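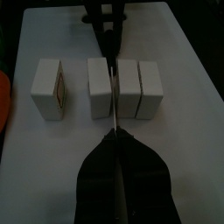 Steder offers enclosed two-arm workcell for small-item handling trials

Plostuven, July 10, 2021 — Steder has opened orders for the Ekton bench cell, a self-contained unit for testing how two robot arms pick up, place and line up small items. The cell is sold as a kit or as a service, with trials run by Steder staff at the company's Plostuven workshop.

Ekton consists of a table frame, two arms mounted on opposite sides, a two-finger gripper for each arm, a camera close to each gripper and a further camera that takes in the whole table. The table stands inside an enclosure with black fabric walls. The walls keep daylight and passing movement out of the recorded images, so that a run made in the morning can be compared with one made in the evening.

The work area is a mat placed at the centre of the table. Items are set out on and around it by hand before each run. The fingers are intended for light goods such as small cartons, blocks and kitchen items, and can be changed without removing the gripper from the arm. Finger sets are supplied in black as standard.
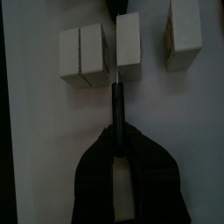

Spacing is the main difficulty in this class of work. When boxes stand side by side with a narrow gap, the fingers have little room to enter and a small error in the approach will push a neighbouring box out of line. The controller supplied with Ekton therefore lets the operator set the approach angle, closing speed and stopping distance separately for each arm. Settings are stored with the recording of the run and can be called up again later.

Steder ran acceptance trials of the cell in June together with Bielecka, which supplies the table frame and mounting brackets. The trials comprised 524 runs with mixed items. Faults were logged by type, and the log is available on request to customers considering an order. Two changes followed from the trials: the cable ties at the wrist were moved further back, and the brackets along the far side of the table were made stiffer.
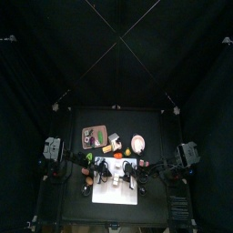

The cell can be delivered in three forms. The base kit contains the frame, enclosure and both arms, with assembly by the customer. The full kit adds the cameras, controller and mat, and is set up on site by a Steder fitter. The trial service needs no purchase: customers send their own items to Plostuven and receive the recordings, settings and fault log. Trials are booked in blocks of 800 runs.

Delivery of either kit takes 6 weeks from order. Setting up the full kit takes one working day, and the site must provide a level floor and a mains supply. Spare fingers, mats and wrist cables are held in stock — other parts are made to order. Software updates are included for the first year.

A data sheet with drawings and load limits can be had from the Steder sales office.

7 shares | 0 comments

Contact: Steder sales office, Plostuven | © 2021 Steder. All rights reserved. | Back to top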